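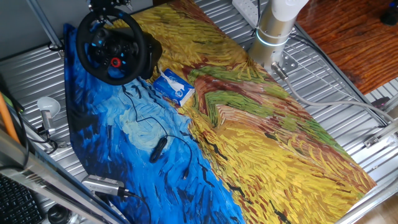

**No. 607**

I have never believed in desk mats. A desk already has a surface, and I have yet to meet one that was improved by paying for a second. So when Jhosep Benavides told me he'd put a Van Gogh wheat field under his racing wheel, crows and all, I said what I usually say, which is how much, and he wouldn't tell me.

The listing he sent me (Floltora, the Meso range, "transforms any workspace") claims ten different virtues for it. I went through them with a biscuit. It is supposed to protect the table, deaden sound, calm the mind and stop things sliding about. The table is ridged metal, so I'm not sure what we are protecting it from. A dropped spanner, maybe. As for calming the mind, I'd point out that this is a picture of a lot of black birds coming over a field in bad weather, and if Floltora find that restful I'd like to know what they hang in the bathroom.

I'll grant the colours. The blue is very blue and the yellow is properly yellow, and the brush marks have been printed so thickly that you want to run a thumbnail over them to check. You'd be disappointed, but you'd want to. The path through the wheat came out best, I think, all rusty brown with the green along its edges.

My real complaint is that it's been put down on the slant. Jhosep says this is so the sky goes under the wheel and the field opens out to the right. Fine. I like the edge of a thing to run along the edge of the other thing, and I was told to sit down.

Now, the wheel. I'm no more of a believer in those. I had a go on one in March at somebody's birthday and spent 11 minutes facing the wrong way in a gravel trap. My view then was that there were far too many buttons, and having looked properly at this one I haven't changed it.
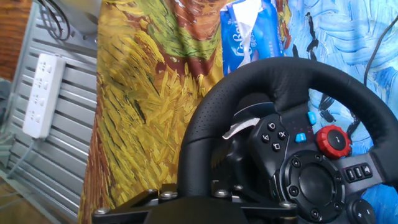 *Circle, cross, triangle, square, and a red dial for good measure.*

What does a person driving a car want with a triangle? I did ask. The answer was long and had menus in it. The red dial looks like the sort of thing you'd be told not to touch on a school trip, and there's a button with a plus on it over on the other side that I forgot to ask about and have been wondering about since.

The rim is nice, though. I'll say that without being pushed. It's got those tiny holes along part of it, like a decent pair of driving gloves, and then a smoother bit with stitching. My own car's steering wheel is made of something closer to a bin lid. If I were going to spend money on any of this, and I'm not, it would go on the part you hold.

Where I really part company with the whole business is the small stuff. You buy the painting, you lay it out, and within the week there's a cable wandering over the sky with a black lump halfway along it, and a packet of tissues where the wheat begins. I'm not blaming Jhosep. My kitchen table is the same, and so is yours.
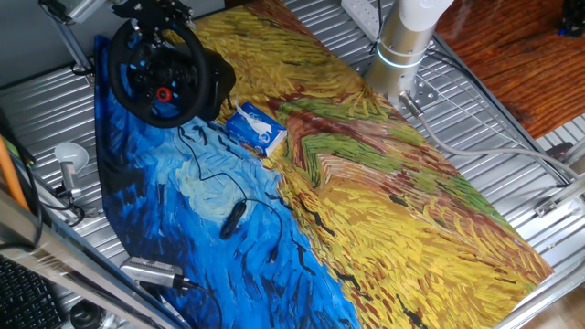 A friend of his swears by cable clips from Honona, five to a pack, stick them down and forget them. I bought some of those for behind the telly. They let go one at a time over the winter, and I'd find them in the hoover. The other suggestion going round was a Hepburn tray, a shallow thing with a lid for tissues and leads and so on, but then you've got a tray sitting on a mat sitting on a table, and at what point do you admit you could have just had the table?

Jhosep is keeping the mat, obviously. He asked if I wanted the link in case there was a sunflowers one. I've had a look. There is, and it's more than I paid for my chair.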